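El boletín de la despensa: plátanos, cajas y lo del domingo

Voy con prisa, perdonad el desorden. Esta semana toca hablar de fruta, y sobre todo de plátanos, que es por lo que más me habéis escrito.

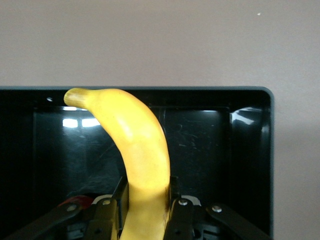

Primero, lo importante. El reparto del domingo se adelanta: abrimos a las diez, cerramos a la una. La furgoneta de Ledesma llega antes y hay que descargar deprisa. Quien pueda venir a echar una mano, a las nueve y media en la puerta de atrás. Guantes no hacen falta. Ganas sí.

Segundo, los plátanos. El pedido anterior fueron 38 kilos y volaron. Este domingo vienen 31, que es lo que había, así que no os los llevéis todos los primeros, por favor. Un racimo por casa y si a última hora sobra, pues ya se verá.

Me preguntáis cómo elegirlos. Depende de cuándo os los vayáis a comer, no tiene más misterio:

Para hoy o mañana: amarillo entero, liso, sin manchas grandes. El rabito puede tirar un poco a verde todavía, no pasa nada, por dentro ya está bien.

Para media semana: con verde en las dos puntas. Fuera de la nevera y lejos de las manzanas.

Para bizcocho: cuanto más feos mejor. Pecas, manchas, negros del todo si hace falta. Estos los dejamos en la caja pequeña junto a la báscula, a mitad de precio. No los tiréis!!

Y para cogerlos: de abajo o del racimo entero, sin apretar en el medio. Cada dedo marcado sale al día siguiente en marrón. Lo digo porque el otro domingo vi a más de uno haciendo la prueba del pulgar como si fueran aguacates. A los aguacates tampoco, por cierto.

Cómo guardarlos en casa. Wanda Urbańczyk los cuelga de un gancho debajo del armario de la cocina y jura que le duran más. Yo lo he probado y algo sí, porque no se apoyan y no se golpean. Lo de envolver los rabitos con film también lo hago, cuando me acuerdo. En la nevera se pone la piel negra pero por dentro aguantan, así que si ya están en su punto y no os da tiempo, adentro sin miedo. Y si no, pelados, en rodajas y al congelador. En rodajas, de verdad, que enteros luego no hay batidora que pueda con ellos.

Receta rápida, que me la pedisteis en el reparto y se la prometí a media cola. Bizcocho de plátano de Igor Głowacki, versión para gente sin tiempo:

3 plátanos muy maduros, machacados con tenedor
2 huevos
media taza de aceite suave
una taza de azúcar (yo le pongo menos)
dos tazas de harina
un sobre de levadura
canela, un pellizco de sal, nueces si hay

Todo lo húmedo junto, luego lo seco, remover lo justo. Molde alargado, horno a 180, cincuenta minutos o hasta que el palillo salga limpio. Igor lo deja enfriar entero antes de cortar. En mi casa eso no ha pasado nunca. Al dia siguiente está mejor, tostado y con un poco de mantequilla.

Cosas sueltas:

Las cajas. Faltan cajas. Si tenéis en casa de las verdes plegables, traedlas el domingo aunque estén sucias, que las fregamos allí. Las de cartón también sirven si el fondo aguanta.

Los huevos de Mernau, esta semana no. Vuelven en octubre.

El pan de Flevidow sí viene, pero sólo el de centeno. Los encargos, antes del sábado al mediodía y por el formulario de siempre. Por mensaje suelto se me pierden, ya lo sabéis.

El bote común está en 338 euros. Con eso cambiamos la báscula grande, que marca lo que le da la gana, y lo que quede va para el toldo. Si alguien conoce una báscula de segunda mano decente que me escriba antes de que me ponga a buscar yo.

También hay peras de Jemden, pequeñas, un poco duras. Dos o tres días en el frutero con un plátano al lado y se ponen perfectas. Para eso sí los juntamos.

Las pieles, al cubo marrón del patio, sin pegatinas por favor. Me pasé un buen rato quitándolas del compost y no pienso repetir.

Me dejo algo seguro. Si es urgente mando otro correo el viernes por la noche. Nos vemos el domingo a las diez, traed bolsas.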